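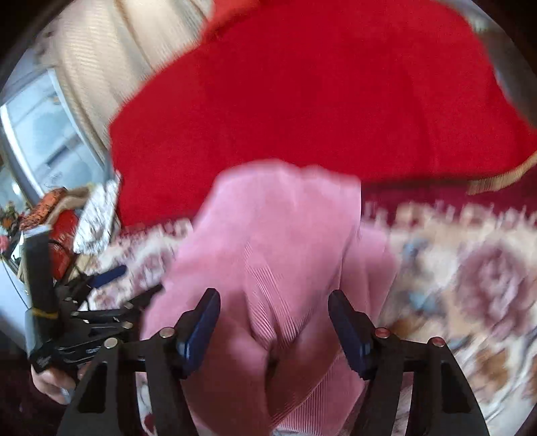
Abstract Full text Figures References Cite Download

4. The Nokus kit in everyday use

We came to the Nokus kit after a long spell of collecting cloth-handling data by remote control, and the change in pace was a delight. The kit, sold by Wunard, consists of two hand-held grippers, their cables, a calibration board and a license for the Genel recording software. A person picks up the grippers and does the chore with them, and the motion of the jaws is logged together with the video. No arm has to be shipped, mounted or fenced off. For soft goods, where a small turn of the wrist decides whether a fold holds, this directness is a real gift.

Our review covers 3190 recordings made over 78 sessions. All of them involve household fabric: towels, pillowcases, light clothing and small blankets. We worked in furnished rooms and left most of what was on the beds and rugs where we found it, as we wanted the policies trained in Section 5 to meet ordinary backgrounds, with patterns and folds that compete with the object for attention.

4.1 Handling and grip

The part we liked best is the fingertip. The blue rubber pads are soft enough to close on a single layer of thin cotton, and they also hold a thick towel by one corner while the other hand smooths it out. Figure 2 shows a typical approach: the open jaws are at the lower edge of a folded pink towel, which lies diagonally across a flowered bedspread, and a second gripper reaches in from the right. The four screws at the upper joints can be reached with an ordinary small screwdriver, and we tightened them between sessions without taking anything apart. We can't say enough good things about this. On an earlier kit from Ağca the same job meant removing the whole finger assembly, and people put it off until the jaws had visible play.

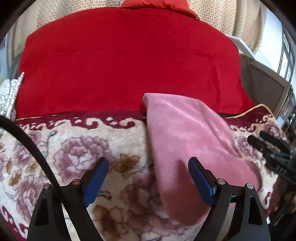 Deep pile and ribbed cloth are where technique begins to matter. If both pads come straight down, they tend to press the pile flat and close on very little. Coming in at a slant, with one pad sliding under a crease and the other closing over it, gave us a firm hold far more often, and new operators picked up the habit within their first session (several of them discovered it on their own, which pleased us a great deal!). We now teach it at the start, along with a short drill on letting go slowly so the cloth doesn't spring back.

4.2 Cables and fatigue

The cable is our main complaint. It is thick and rather stiff, and on wide sweeping motions such as shaking out a blanket it pulls at the wrist. Clipping it to the sleeve helped. Weight was less of a problem than we had feared, though operators with small hands asked for a slimmer handle, and we would gladly see Wunard offer one.

4.3 Recording software

Genel starts quickly and saves each attempt as its own file, so a bad take can be dropped on the spot. Labels can be typed in afterward or chosen from a list. We lost a few takes early on when a cable was not fully seated; an update released in November added a warning tone, and the remaining sessions ran without that fault. Export to the format used in Section 5 took a single command.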